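Home Fiction Essays Archive Submit

The Registry at Hosaswood

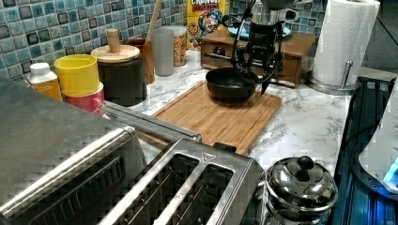
The Office of Names at Hosaswood received, in the month of July, a petition from Eulalia Medina of Orellana, who asked that the river behind her house be entered in the registry under its proper name.

The petition was referred to Wenceslao Quezada, Deputy Registrar, who had served the Office for 41 years and was to retire at the close of the summer term. He reviewed the file. The river was listed as the Flilden. The petitioner stated that it was the Wandesik, that it had always been the Wandesik, and that her late mother had called to it by that name each evening from the back step.

Mr. Quezada replied that the registry did not recognize calling as evidence. He enclosed the required form.

The form was returned within the week. Under "Grounds for Correction," Mrs. Medina had written: "It does not answer to the other one."

Under Section 2 of the Ordinance, a registrar may visit a disputed site before issuing a denial. The provision had not been used in Mr. Quezada's time. He signed the travel order himself and took the afternoon bus to Orellana, carrying the ledger in which the river appeared on page 580, in brown ink, in a hand he did not know.

Mrs. Medina met him at the gate. She offered coffee, and he declined it in accordance with the rules on gifts. They went down to the bank together. The water was low and slow, and it turned at the alders as the survey said it did.

"Please proceed," said Mr. Quezada.

She asked him to go first. He cleared his throat and read from the ledger, in the voice he used for public hearings, the name Flilden. A bird left the far bank. He waited almost an hour, standing, with his hat in his hand. He noted the result.

Mrs. Medina then spoke the other name. She did not raise her voice. She said it as a person says the name of a child who is already in the room.

Mr. Quezada's report on what followed runs to two lines. The first states that the inspection was carried out according to procedure. The second recommends that the correction be granted.

He missed the evening bus – the report is silent on this point – and accepted the coffee. It was dark when he uncapped his pen at Mrs. Medina's table, drew a single line through the old entry, and asked her to spell the new one slowly.

We use cookies to remember your reading preferences. Accept Decline

Contact | All stories copyright their authors | Back to top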